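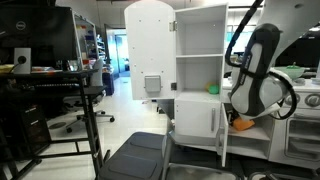

Weißer Spielschrank mit offener Tür: Metallscharnier oben, kleiner Magnetschnapper am Rahmen.

Türen, die nicht schließen, und was ich dagegen mache

05.06.2023

Seit Januar habe ich gefühlt jede Schranktür im Haus einmal in der Hand gehabt. Angefangen hat es mit dem Hängeschrank über der Spüle, der nachts immer von alleine aufging (ich bin zweimal mit der Stirn dagegen, danach war Schluss!). Also hier mal gesammelt, was bei mir geklappt hat.

Zuerst die Scharniere. Bei den üblichen Topfscharnieren gibt es zwei Schrauben: Die vordere schiebt die Tür nach links oder rechts, die hintere regelt den Abstand zum Korpus. Immer nur eine Vierteldrehung, dann Tür zumachen und gucken. Und bitte mit der Hand, der Akkuschrauber macht die Löcher in beschichteter Spanplatte schneller kaputt, als man schauen kann.

Ist das Loch schon ausgeleiert, nehme ich Zahnstocher. Zwei oder drei mit Holzleim rein, bündig abbrechen, über Nacht trocknen lassen, Schraube wieder rein. Meine Schwiegermutter schwört auf Streichhölzer, geht genauso.

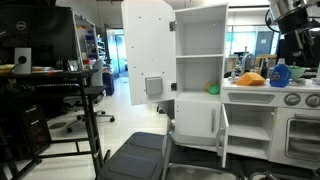
Magnetschnapper kosten fast nichts und retten jede Tür, die nicht zubleiben will. Ich habe mir im Baumarkt Drandadis gleich eine Tüte mit 14 Stück geholt, von denen die Hälfte inzwischen verbaut ist. Erst den Magneten am Korpus anschrauben, dann das Plättchen dranhalten, einen Klecks Zahnpasta drauf und die Tür zudrücken. Der Abdruck zeigt genau, wo gebohrt wird. Zieht der Magnet zu stark, klebe ich ein Stückchen Kreppband drüber, das reicht meistens.

Weiße Fronten putze ich mit lauwarmem Wasser und einem Spritzer Spülmittel, mehr nicht. Scheuermilch lasse ich weg, seit ich mir damit eine Front in der alten Wohnung in Drisach stumpf gerieben habe. Für Filzstift nehme ich Spiritus auf einem weichen Lappen, vorher an der Innenseite testen! Fettfilm oben auf den Schränken geht übrigens am besten mit Speiseöl ab, klingt verrückt, ist aber so. Danach mit Spüli nachwischen.

Quietscht es noch? Ein Tropfen Nähmaschinenöl aufs Gelenk, die Tür ein paarmal auf und zu, fertig. Bei mir steht dafür ein Fläschchen Deltum im Werkzeugkasten, 40 ml, das hält ewig.

Nächstes Mal sind die Schubladen dran, da klemmt bei mir gerade die mit dem Besteck.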